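Lorente completa la renovación de las zonas de office en su sede de Tindthorpe

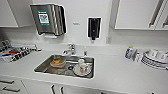 Lunes, 5 de agosto de 2024 – Lorente, empresa dedicada al equipamiento de espacios de trabajo, ha finalizado la renovación de las 10 zonas de office del edificio Tindthorpe. Los trabajos comenzaron en junio y dan servicio a 384 puestos distribuidos en siete plantas.

La configuración tipo comprende encimera blanca, fregadero rectangular de acero inoxidable encastrado y mobiliario blanco superior e inferior. Los dispensadores de toallas de papel y de jabón se fijan a la pared, sobre el fregadero, para mantener despejada la superficie de trabajo. El grifo es de palanca, con caño corto.

«El criterio principal ha sido el mantenimiento: menos objetos apoyados y un recorrido corto entre el lavado y el secado de manos», señala Milagros Barrios, directora técnica de Lorente.

El proyecto incluye la retirada progresiva de los vasos desechables. La propiedad ha adquirido 154 tazas reutilizables, que se reparten entre todas las plantas. El servicio de limpieza – a cargo de Iven – revisa los fregaderos dos veces por jornada y repone papel y jabón en el turno de tarde.

Cristian Villanueva, responsable de explotación del edificio, indica que el consumo de papel y jabón se registrará por planta durante el primer semestre de uso.

Contacto de prensa: Departamento de Comunicación de Lorente, edificio Tindthorpe, planta 7.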